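Categoria: Automação e robótica > Compras e orçamento

Robô de dois braços para lavanderia pequena, quanto reservar além do equipamento?

Misaki Amano

Pessoal, preciso fechar orçamento até sexta e tô perdida. Lavanderia de bairro, máquinas de abrir por cima, cesto vai e volta o dia inteiro. Queremos dois braços pra passar roupa do cesto pra máquina e de volta. Recebi duas propostas, uma da Clistier e outra da Rimwood. A Clistier é mais cara mas inclui treinamento. A Rimwood manda só os braços com as garras e o resto "a combinar". Verba total de 85 mil, e o chefe quer que sobre alguma coisa pra manutenção.

O tipo de serviço é esse, pegar peça por peça:
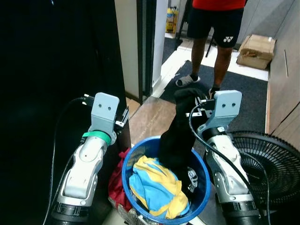
Dá pra começar com um braço só e comprar o segundo depois?

Depende do contrato - a Clistier vende avulso mas cobra de novo a instalação, a Rimwood só trabalha com o par. Isso eu já perguntei pra eles. O que não sei é quanto separar pra peça de reposição, e se vale pagar garantia estendida. Alguém que já comprou pode dar uma luz?

Lukian Ivanyshyn

Comprei em agosto pra um serviço parecido. Vou por partes pq tô no celular.

Reposição: separe até 40% do valor das garras logo no primeiro ano. Os dedos gastam. Cabo também, fica roçando no braço toda vez que ele dobra. Peça preço de cabo avulso ANTES de assinar, o meu fornecedor só me passou depois e quase caí da cadeira.

Garantia estendida: leia o que cobre. A minha cobria motor e junta, garra não. Ou seja, não cobria justo o que mais dá defeito. Se a da Clistier incluir garra eu pagaria.

Espaço: meça com o cesto no lugar, não só a máquina. Muita gente mede a planta vazia e esquece que tem cesto, ventilador, gente passando.

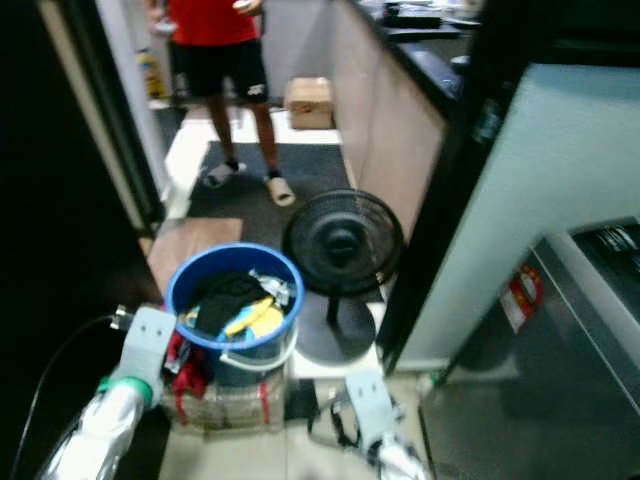
E conte também a tomada. Eu precisei puxar um ponto separado, eletricista levou 5 dias pra aparecer e o técnico da instalação já tinha ido embora. Paguei duas visitas. Coloca isso na planilha, e coloca o deslocamento do técnico tambem, que na proposta vem em letra miúda.

Treinamento eu não cortaria. Sem ele vc fica ligando pro suporte pra qualquer coisinha, e suporte por hora sai caro.

mekonnen_35

Rimwood atrasa entrega. Fuja.

Bromulora

Discordo do colega de cima, a minha veio no prazo. Mas atrasou o software, então dá na mesma hehe.

Misaki, uma coisa que não vi na sua conta: a altura da tampa. Máquina de abrir por cima precisa da tampa toda levantada e o braço tem que alcançar o fundo do tambor. Pede pro vendedor o alcance medido de cima pra baixo, com a garra montada, e compara com a profundidade da sua. Se não alcançar vc vai ter que comprar base mais alta ou mais baixa, e base é cobrada a parte. Aqui foi mais 5 mil que ninguem tinha previsto. 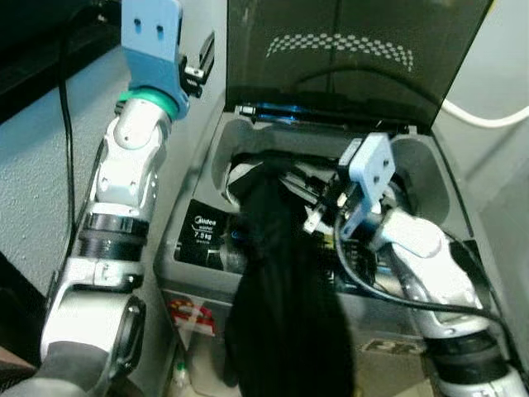 Máquina Midea de 7.5kg, tampa levantada, garra direita dentro do tambor

Outra - peça demonstração com peça comprida, calça, lençol. Com toalhinha de rosto todo vendedor faz bonito. E faça com a sua roupa e o seu cesto, se toparem.

Na divisão da verba eu deixaria uns 35 mil fora da compra do equipamento, pra base, elétrica, treinamento e reposição. Aperta mas dá. Se passar disso renegocia o frete, que é onde eles cedem mais fácil.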